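# Borrowed Hands

*How a weekend with a pair of plastic fingers changed the way I think about lids*

The first thing you learn when you try to teach a robot is how little attention you've ever paid to your own hands. I have opened and closed jars, tubs and tins every day of my life. Then I strapped my grip around a tool with two fingers, tried to put a lid on a tub of sugar at my own kitchen counter, and missed. I missed again. On the third try I got it on crooked and felt like a champion.

The tool came from Clavano, a small workshop that sends its hand-held grippers out to ordinary homes. You squeeze, the fingers close. You let go, they open. A camera rides along and records what the fingers get up to, and later a robot arm with the same kind of fingers learns from what you did. There's no code to write and no joystick. You just do the chore, over and over, with a hand that isn't quite yours.

And I loved it! I had expected to be bored by lunch. By lunch I was arguing with myself about the best way to approach a mug.

The old way of doing this is remote control, and it has its fans. I spent an afternoon at Damasceno, where the operators sit at a desk and steer a full-size arm across the room. Every motion you make at the controls gets copied by the machine, with a tiny lag that turns your stomach until you get used to it. It's thrilling to drive. It's also slow, and the arm weighs more than I do, so it stays where it's bolted down. My best effort there was moving a sponge from one side of a sink to the other, and I came out with sore shoulders and a huge grin.

What the hand-held tool gives you is the run of the house. It goes wherever a person can stand. The team behind a project called Tremby has built its whole collection this way, asking people to record short kitchen jobs on the tables they eat at, with all their usual stuff lying around. The set holds 1341 recordings so far, and lids make up a good share of them. Lids are hard. They're thin, they slip, they lie flat and give you nothing to grab. Pick one up by the rim and it wants to swing. Pick it up across the middle and you can't set it down where it belongs.

I watched over 2 hours of Tremby clips in one sitting (with snacks) and you start to recognize people by how they work. One person always pauses before closing the fingers, like a diver on the board. Another goes in fast from the side and tips the lid upright in the same motion, so smooth I played it back several times. I stole that move and practiced it on a butter tub until my wrist complained.

Bad takes matter too. The advice I got was to keep going after a fumble and fix it the way you'd fix it in life, so the robot has a chance to see how a recovery goes. I found that oddly freeing. Drop it, nudge it back, have another go. My own recordings are full of nudging.

Does any of it work? On my last day I went to see the arm at Zuvovholm, a test kitchen where the trained robots get tried on things they've never met before. They let me bring a tub from home. The arm hung over it for a moment, came down a little to the left, corrected, and closed on the rim. The lid went on with one corner up. Then the arm pressed it - one small push, just as I'd have done it - and I made a noise that caused people to look up from their desks.

I've gone back to using my own fingers since then, and they feel absurdly good. Five of them! With skin! But I still catch myself lining up on a lid from the side, wrist turned, thumb and one finger out, the rest tucked away.

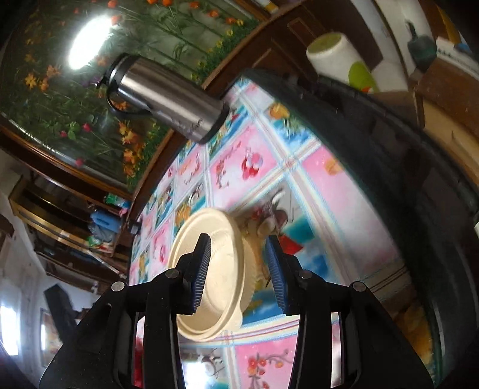
*A round plastic lid, held on edge between the ribbed blue pads of a hand-held gripper.*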